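# 분류 작업장의 로봇 팔 도입과 노동자의 업무 변화
### Clastivard 분류 작업장 현장 조사 보고서

산업과 노동 수업 기말 과제 / 제출일 14/06/2020 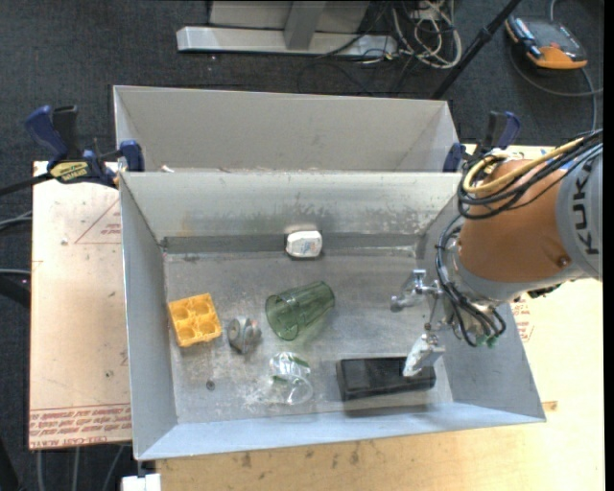
그림 1. 금속 상자 안의 물건과 KUKA 로봇 팔. 바닥에 초록색 유리잔, 투명 플라스틱 컵, 검은색 직육면체 상자 등이 놓여 있다.

## 1. 조사를 시작한 이유

Clastivard는 반품과 혼합 폐기물을 받아 재판매품, 재활용품, 폐기품으로 나누는 업체이다. 작년 11월 Odville 작업장에 로봇 팔을 들여놓으면서 회사는 사내 소식지에 "반복 작업에서 사람을 해방한다"고 썼다. 우리 조는 이 문장이 얼마나 맞는지 알고 싶었다. 수업에서 읽은 자료들은 대체로 생산성 수치로 시작해서 생산성 수치로 끝났고, 옆에 서 있는 사람이 하루를 어떻게 보내는지는 거의 다루지 않았다.

## 2. 조사 방법

현장을 두 차례 방문하고 네 사람을 면담하였다. 분류 작업자 Hatice Demirtaş와 Kaan Uysal, 교대 조장 Sinan Yaman, 설비 담당 Ekrem Değirmenci이다. 면담 정리는 Firdevs Tatlı가 맡았다. 작업 일지는 회사가 골라서 보여준 118쪽만 열람할 수 있었다. 어떤 기준으로 골랐는지 물었으나 답을 듣지 못했으므로, 일지에서 나온 숫자는 조심해서 읽어야 한다.

## 3. 작업의 내용

로봇 팔이 맡은 일은 상자에서 물건을 하나씩 집어 옮기는 것이다. 말로는 단순하지만 그림 1의 상자만 보아도 물건의 성질이 제각각이다. 옆으로 누운 유리잔은 초록빛이 도는 반투명이고, 그 아래의 투명한 컵은 찌그러져 있다. 둥근 홈이 네 개 있는 노란 플라스틱 블록은 약간 기울어져 있다. Değirmenci 씨는 투명한 물건과 광택이 있는 물건이 가장 까다롭다고 했다. 카메라가 윤곽을 잘못 잡으면 집게가 빈 곳을 집거나 물건을 벽 쪽으로 밀어버린다는 것이다.

회사 설명 자료에는 시간당 처리량이 136개로 적혀 있다. 그런데 이 값은 모양이 일정한 종이 상자만 넣고 잰 것이었다. 섞인 물건으로 잰 값이 있느냐고 묻자 Yaman 조장은 "그런 표는 못 봤다"고 답했다. 열람한 일지에는 로봇이 멈춘 시각만 있고 다시 움직인 시각이 없는 날이 많아서, 우리가 직접 계산해 보려던 계획은 포기했다.

## 4. 사람에게 일어난 변화

### 4.1 줄어든 일과 늘어난 일

Demirtaş 씨는 허리를 굽히는 횟수가 줄었다고 했다. 이 점은 분명한 개선이고, 우리도 깎아내릴 생각은 없다. 다만 줄어든 자리에 다른 일이 들어왔다. 집기에 실패한 물건을 꺼내는 일, 서로 겹친 물건을 미리 떼어놓는 일, 알람을 확인하고 재가동 버튼을 누르는 일이다. 이 일들은 직무 기술서에 없다. Uysal 씨의 말을 그대로 옮긴다.

> "전에는 제 속도로 일했어요. 지금은 기계가 멈출 때까지 기다리다가, 멈추면 뛰어가요. 몸은 덜 아픈데 퇴근하면 더 피곤해요."

### 4.2 숙련의 문제

도입 전에는 손으로 들어보고 재판매 여부를 가리는 것이 경력자의 몫이었다. 지금은 판정 기준이 Pascu라는 소프트웨어 안에 있고, 작업자는 결과를 화면에서 승인한다. Demirtaş 씨는 판정이 틀렸다고 생각할 때도 승인하는 경우가 있다고 했다. 거부하려면 사유를 입력해야 하고, 그동안 대기 시간이 본인 기록으로 잡히기 때문이다. 판정에 이의를 제기하면 손해를 보는 구조라면, 화면에 찍힌 승인율을 정확도의 근거로 쓰기는 어렵다.

### 4.3 고용

회사는 해고가 없었다고 한다. 사실로 보인다. 그러나 계약이 끝난 사람의 자리를 채우지 않았다는 점은 조장도 인정했다. 교육 비용으로 1인당 75유로가 책정되었는데, 두 작업자가 기억하는 교육은 비상 정지 버튼의 위치를 안내받은 오전 한 번뿐이었다.

## 5. 반론에 대한 검토

발표 때 받은 반론은 두 가지였다. 첫째, 기술은 곧 좋아질 것이므로 지금의 불편은 일시적이라는 의견이다. 그럴 수 있다. 하지만 설비를 납품한 Buneo의 일정표에는 다음 개선 시점이 비어 있었고, 그사이의 부담을 누가 지는지도 정해져 있지 않다. 둘째, 면담자가 적다는 지적이다. 이것은 맞는 말이다. 야간조는 만나지 못했고, 이미 그만둔 사람의 이야기도 듣지 못했다. 그래서 이 보고서는 업계 전체에 대해 말하지 않는다.

## 6. 의견

우리가 확인한 범위에서 "해방"이라는 표현은 과장이다. 들고 굽히는 일은 줄었고, 지켜보고 뒷수습하는 일은 늘었으며, 늘어난 쪽은 기록에 남지 않는다. 회사가 섞인 물건 기준의 처리량과 재가동까지 걸린 시간을 함께 공개한다면 평가를 다시 할 용의가 있다. 판정 거부에 쓰는 시간은 개인 대기 시간에서 빼야 한다고 본다. 이 요청은 Yaman 조장을 통해 전달하였고, 제출일까지 회신은 없었다.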